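Tischkultur und Service, Handout zu Einheit 8
Kursleitung: Nhi Vũ

Thema: Becher und Teller als Gedeck
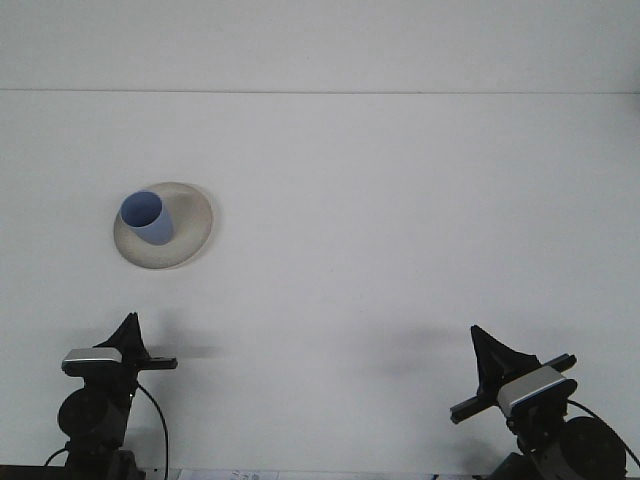
Trudov, 29. November 2025

Ein Becher ohne Henkel wird unten angefasst, nie am Rand. Auf hellem Tisch trägt ein blauer Becher die Farbe, der Teller bleibt beige.
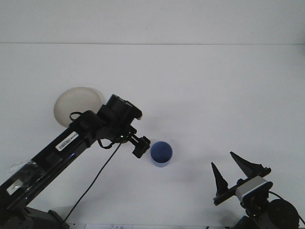
Beim Abräumen kommt zuerst der Becher weg, dann der Teller. Beides getrennt abstellen, Becher mit der Öffnung nach oben.
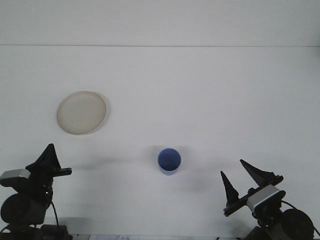
Darf der Becher beim Servieren auf dem Teller stehen?
Bei kurzen Wegen ja, am Platz steht er rechts daneben.

Bis zur nächsten Einheit: Skript S. 17 lesen.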